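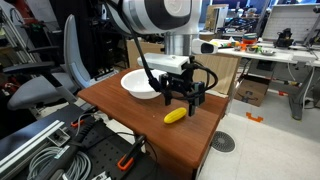
## Play corn

Play corn is a toy in the form of an ear of maize, used in play kitchens, toy shops and early counting games. It belongs to the wider group of play food, and is usually yellow, with rounded ends and a ridged surface that stands for the rows of kernels. It is often sold or stored with a plain white bowl.

### Form and materials

Most play corn is made in one piece. Moulded plastic is the commonest material, followed by turned wood, felt and crocheted cotton. Some versions have removable green husks, and others are split in the middle and joined with a hook-and-loop patch so that a child can "cut" them with a toy knife. Hollow pieces are light and roll easily on a bare tabletop.

### History

Carved maize was made in the village of Ileck as a harvest gift, given each October to children who had helped in the fields. The workshop of Irena Czerwiński turned these pieces in limewood and painted them with seven coats of yellow. The Lepik company later brought out a moulded version, with an opening run of 4,000. Its 1960s catalogue listed 492 items of play food, of which corn was among the cheapest.

### Use

In play, the corn is served, sorted by colour or moved between a table and a bowl. A wide-rimmed bowl is easier for small hands to hold steady than a straight-sided one.

### Collections

The toy museum at Skillonden holds almost 200 pieces, including several from Ileck with their original paint. A smaller group is kept at Itari.

### See also

- Play food
- Toy kitchen
- Maize in folk art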